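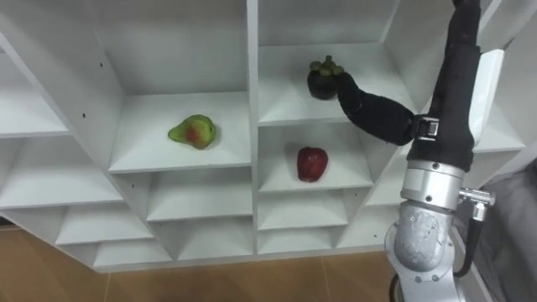
Figure 1. Pear, mangosteen and apple on white shelving.

Flerkorville Cold Storage Grant: Interim Report
May 25, 2021

Work on the Alipour store resumed in March after the compressor was replaced. The store now holds 58 crates at 4 degrees. Door seals on the north side were renewed and the drain was re-laid to the correct fall.

Spending to date stands at 3001 against the equipment line. A further 800 is committed for the humidity sensors, which are on order from Jolla. No transfer between budget lines is requested.

Weight loss in stored pears is recorded weekly. The Rania site has not begun loading, as its electrical certificate is outstanding. Results for both sites will follow in the final report.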